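Home Projects Student Blog Staff Contact

Who Packs Our Lunch? My Project on a Small Food Company Getting Bought

By Ilham Zerouali
April 18, 2019

For our business module we had to pick a company that had changed owners and find out what the change did to it. Most of my class went for phone makers or airlines. I went for soup! Well, soup and ready meals. Rislow is a chilled food company on the edge of my town, and it was bought by a bigger group called Brasurano while I was still in middle school. My aunt used to work on the packing line there, so I've been hearing about the place over dinner for years (mostly about how cold it was).

My question was pretty simple: when a big food group buys a small supplier, who notices? I wanted to talk to people on the inside, somebody in a store, and somebody who sells to the company. I ended up with three interviews, which was the minimum, but they were long ones.

The first was with Rimantas Adomaitis, who plans production at Rislow. He was super patient with me. Before the sale, he told me, the factory had two big customers and worried about both of them all the time. If one supermarket cut its order, a whole shift went home early. After the sale Rislow started making meals for stores that Brasurano was already supplying, so the orders got steadier. He did say the paperwork got worse. Things he used to settle by walking across the parking lot now go through head office, and a change to a label can sit there for weeks.

I asked him about the packaging, because that's the part I can see as a shopper. The old trays were black plastic and the new ones are clear. He said the group buys trays for all its factories together, so Rislow had to take the same sizes as everyone else. That meant new settings on the sealing machines and a pretty rough February, when a lot of lids didn't seal right and had to be thrown out.

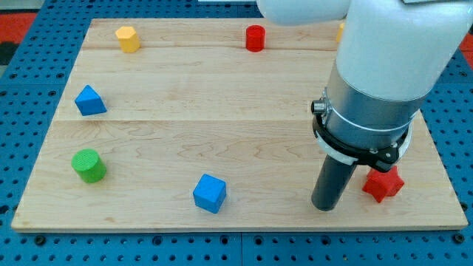

The lids came up again when I talked to Simone Moura, who runs the chilled section at a grocery store called Metwally. She remembered that month really well because her shelves had gaps and customers kept asking for the lentil soup. I loved this interview because she didn't care at all who owned Rislow. She cares if the truck shows up. She says it does now, and earlier in the morning than it used to, but she misses being able to call one person she knew by name.

My last interview was with Samah Farouk, who grows onions and carrots and used to sell almost everything to Rislow. This one changed my mind about a few things. I'd gone in thinking the sale was good news all around, more orders, more jobs, great. But the group wanted bigger deliveries than her farm could do alone, around 300 crates at a time, and for a while she thought she'd lose the contract. In the end she teamed up with a neighboring farm and they deliver together. She gets a bit less per crate and sells more of them, and she told me she still hasn't decided if she's happy with it.

So what did I find? The customers noticed for a month and then mostly forgot. The factory people got steadier work and more email. The grower had the biggest change of anyone, and she's the one I never would have thought of if my teacher hadn't pushed me to go further down the chain. (Thank you!!)

Stuff I'd do differently: I should've asked for sales numbers sooner. Rislow doesn't publish its own anymore, they're folded into the group's, and by the time I figured that out it was too late to ask for anything else. I also wanted to compare it with Zidonier, another soup maker that stayed independent, but they never wrote back. If anyone reading this works there, I'm still interested!

Comments

Ismail Samir: Really liked the part about the farm. Did she say if the other growers teamed up too?

Ilham Zerouali: She knew of one pair that did, but I didn't get to talk to them.

soupfan: the lentil one was better in the old tray and I will not be taking questions

Ismail Samir: My mom says the same thing lol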